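Tableware on the Butcher-Block Top: Gallery

Posted Aug 30, 2021

14 shares | 2 comments

This page covers the bowl sets used on the striped wooden table in the Povmont workroom. It sits alongside the earlier gallery on trays and cutlery and uses the same headings: material, pattern, layout, care. Stock names are the ones on our shelf labels. Notico is the plain yellow plastic line and Fekete is the patterned ceramic line. Trisonau is the oil used on the table.

The table top is made of light planks glued side by side, with the stripes left showing. It was sanded in August, first with a coarse paper and then with 300 grit, and given 2 coats of Trisonau. The finish is matt. Glazed feet slide on it more easily than plastic ones do, so the ceramic bowls should be lifted and set down, never pushed.

Both lines are kept within reach of the table. The plastic bowls nest closely and take up very little shelf. The ceramic bowls are stacked no more than 3 high, with a sheet of kitchen paper between each — the glaze on the rims marks if they are stacked bare.

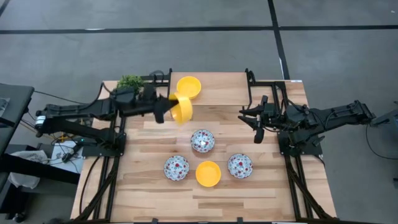 Yellow plastic and red-and-blue floral ceramic, three of each. One yellow bowl is tipped on its side in a gripper; the potted plant is at the far left corner.

Layout. The patterned bowls form a loose triangle on the near half, with a yellow one between the lower two. Another yellow bowl stands upright near the far edge. Mixed layouts of this sort are harder to clear than sorted ones, as the two lines do not stack together. Clear the plastic first, then the ceramic.

Pattern. The floral decoration is dense, and small chips are easy to miss against it. Check each rim with a fingertip before the bowl goes back on the shelf. The plain yellow line shows scratches sooner, mostly on the inside, but these have no effect on use.

Care. Wash the ceramic by hand in warm water. The plastic may go in the machine on the top rack. Allow 10 minutes on the draining mat before stacking either line. Wipe the table along the planks with a damp cloth and dry it straight away — standing water lifts the oil and leaves a pale ring.

The next gallery covers jugs and lidded boxes.

Contact | Copyright 2021 Povmont workroom | Back to top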